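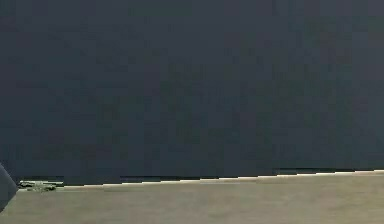 Project report, Okonkwo, Computer Engineering, second year

Battery Drain During Sleep on a Fanless Laptop

1. Purpose

The project measured how much charge a fanless laptop loses with the lid closed, and which settings change the result. The test machine was a Prenau notebook, bought used, with battery health reported at 90 percent. The maker's own sleep figures were not used because they do not state which background services were running.

2. Setup

A fresh user account was created. Mail, calendar and cloud backup were left at their default settings. Brightness was fixed before each run, although it should have no effect once the display is off. Charge was read from the battery controller in milliamp-hours. The percentage in the menu bar is rounded and was too coarse for short runs.

Logging was done with Funov, a small command-line tool that writes one line each time the system wakes. Funov itself adds a little load. A control run without it gave a final reading inside the normal spread, so no correction was applied.

3. Procedure

Each run started at 9 p.m. from a full charge and ended at 7 a.m. Three conditions were tested: default settings, network wake disabled, and network wake disabled with Bluetooth off. The Wednesday run in the first set was thrown out — the charger had been left connected.

4. Results

With default settings the laptop lost around 400 mAh overnight. Disabling network wake removed most of the loss. Turning off Bluetooth as well made a further difference, but it was smaller than the variation between nights and is not claimed as a result.

The log showed that most wakes under default settings came from the mail service. Wakes were short but tended to come in groups, and the processor did not always return to its lowest power state between them.

5. Limits

One machine was tested, with one version of the operating system. Room temperature was not controlled. A Retamel dock was available but was left out of the tests, so nothing here applies to a laptop sleeping with a monitor or drive attached.

6. Further work

Repeat the first two conditions on a newer model with the same account settings. Log the power state directly if the tool can be changed to read it.

Related reports
Comparing File Copy Speeds Over USB and Wi-Fi
Keyboard Input Delay in Three Text Editors
Heat and Clock Speed in Thin Laptops
Reading Battery Data From the Command Line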